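How to Load and Look After a Two-Tier Dish Rack

A small dish rack does most of its work badly if it is loaded badly. Bowls nest into each other, water sits in the bottoms, and you end up reaching for a towel to finish the job. The method below is meant for a two-tier wire rack on a counter or table, the kind with a flat shelf on top and plate dividers underneath. It takes 20 minutes to set up the first time if you clean the rack as well, and no extra time after that.

What you need

A two-tier rack with dividers on the lower shelf
Dish soap and a soft sponge
An old toothbrush
White vinegar
A dry cloth
A tray or folded towel to go underneath, if your counter doesn't drain into the sink

Step 1: Pick the spot

Put the rack where you can reach both shelves without moving anything else. Against a wall is fine, but leave a gap behind it for air. A rack pushed flat against the wall will drip down the paint or the tile and leave marks you will have to scrub later.

You don't need to line it up square with the counter. Turning it at an angle often makes it easier to get at the lower shelf, and on a short counter it may be the only way the feet all land on a level surface. Press down on each corner in turn. If the rack rocks, check that the feet are all the way on and that the bolts are snug.

Keep power strips and anything else with a cord well to the side. Dripping dishes and outlets should not share the same end of a counter. If you like to run a fan to speed up drying, set it back from the rack and run its cord away from the wet side.

Step 2: Clean the rack before you load it

Wash the wire with warm soapy water and rinse it. Use the toothbrush on the places where two wires cross and around the bolts, where soap film builds up. If the shelves lift out, take them off and wash them in the sink.

Look for rust while you are doing this. It usually starts at the joints, where water collects and the coating has been rubbed by the hardware. Dab a little vinegar on the spot, leave it for five minutes, scrub lightly, rinse, and dry it with the cloth. Don't use steel wool on a chrome finish. It takes off the stain and some of the chrome with it, and the rust comes back faster.

Step 3: Sort the dishes by shape

Before anything goes in, separate what you have washed into deep pieces, flat pieces, and light pieces. Deep bowls and plates go on the lower shelf, where the dividers can hold them. Cups and small lids go on top. Heavy things should always be low. My neighbor Rangi McPhee kept a cast iron pan on the top shelf of his for a month and the side frames never sat straight again.

Step 4: Stand the bowls on their sides

Most people lay bowls face down. That works on an open mesh, but on a solid tray it traps damp air inside the bowl. Tipping them on edge between the dividers lets the water run off both surfaces. 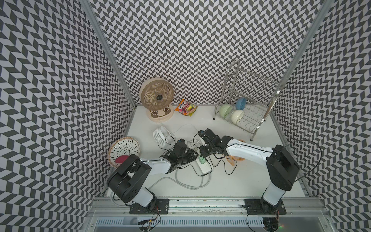
The bowls on the lower shelf are the part to look at in both views.
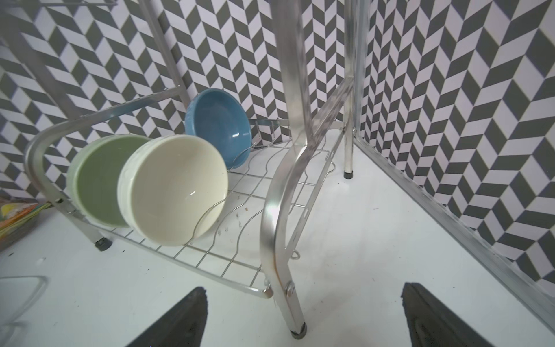 Start at the back and work forward. The first bowl should lean lightly against the wire. The next goes in front of it with its rim down in the dividers, and so on. Let go of each one slowly and see whether it stays. If it rolls, shift it over one divider and try again.

Bowls can overlap a little when seen from the front, as long as the rims are not pressed together. Where they touch, the glaze holds a ring of water that will still be there in the morning. A finger's width between pieces is plenty.

If your bowls are different sizes, put the small ones in first. A large bowl placed early tends to cover the slots you need for everything else.

Step 5: Fill in the rest

Plates go next, all facing the same way. Six dinner plates is a sensible limit for a small rack – past that, they start leaning on the bowls. Put shallow dishes that won't stand up on the top shelf, propped at a slant against the side.

Silverware needs its own cup. Don't push forks and knives through the wire, where they slip down and scratch the counter.

Step 6: Let it dry, then empty it

Ceramic bowls stacked this way should be left for 60 minutes in a room with decent air flow. In a damp kitchen, give them longer. Check the foot ring on the bottom of each bowl before you put it away. It is often unglazed and stays wet after the rest is dry, and a damp foot ring will mark the bowl stacked under it.

Empty the top shelf first if your lower shelf is easy to get at. If the shelves are close together, do it the other way around so you aren't lifting bowls out past a row of cups.

Common problems

Bowls keep sliding forward. The divider shelf may be tilted. Loosen the bolts, level it, and tighten them again.

Water pools under the rack. Empty the tray daily, or change the towel. Hayley Lockwood wrote in to suggest a shoe boot tray, which is cheap and has a good lip on it.

Orange marks on the counter. Check the feet. When a rubber foot splits, bare metal sits in the water. Most hardware stores sell replacement caps. Measure the outside of the tube before you go.

Chalky spots on the wire. Those are from hard water. Wipe with equal parts vinegar and water, then rinse and dry.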